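Best way to drain a cutlery holder?
Asked by Jade Beaulieu, October 23, 2023

Water pools in the base and the chopsticks discolor at the tips. Tap hardness is high.
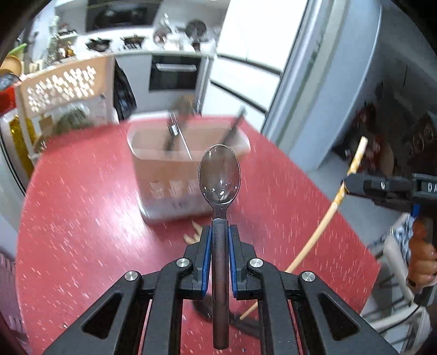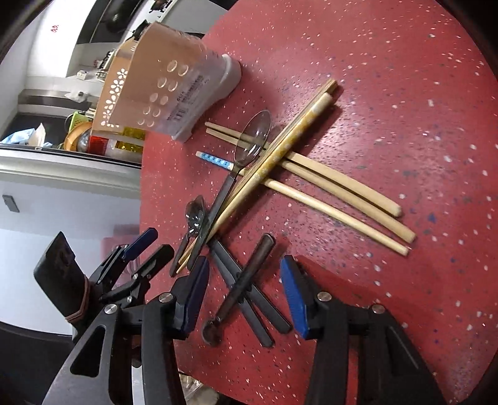
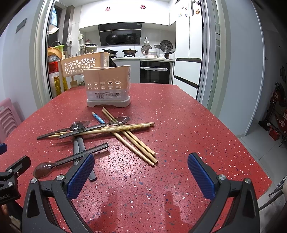 Utensils and the red speckled tabletop, three views.

Kanyarat Nakpan
Store chopsticks tips up. Dry them flat for 6 hours first. Soak the base in diluted vinegar monthly to remove scale.

Wurkard
Get a wire one.

Ghaffari
Vinegar is fine on plastic. Keep it off the wood.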